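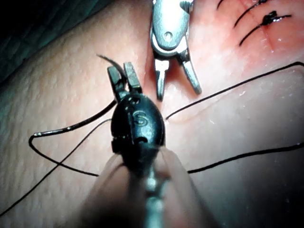

Zaltgate Suture Pad Notes

README, last touched September 13, 2025
Kept by Elikem Alhassan

What's in the folder

Practice stitching on synthetic skin pads, 124 sessions in all, plus a spreadsheet saying which pad was used and how badly it came off. 390 separate knots are logged. A fair few are knots only in the legal sense.

The pads

Two kinds, listed in pads.csv as Idotari and Brinex. The Idotari has pores you could lose a needle in. The Brinex is smoother and tears if you look at it sternly. Pads were used on both sides until January, when the undersides went tacky and we gave up on thrift.

Thread

Black throughout. We tried a pale blue for 9 sessions and couldn't find the tails afterwards. Those sessions are in /blue and you are welcome to them.

Columns

pad_id: written on the back in marker, sometimes legibly
throws: number of throws per knot
tail_mm: longest tail after trimming, blank if never trimmed
fray: 0 to 3, where 3 is a small paintbrush
mood: please ignore, it was a bad week

Known problems

Pad 106 appears twice because two pads were given the same number. Sort by date and the older one comes first. Tail lengths before the new ruler arrived are rounded to the nearest 5 mm.

"Moistened" in the notes column covers everything from a dab to a flood. I have asked people to be more specific and they have started writing "quite moistened".

Corrections to Elikem, with the row number please.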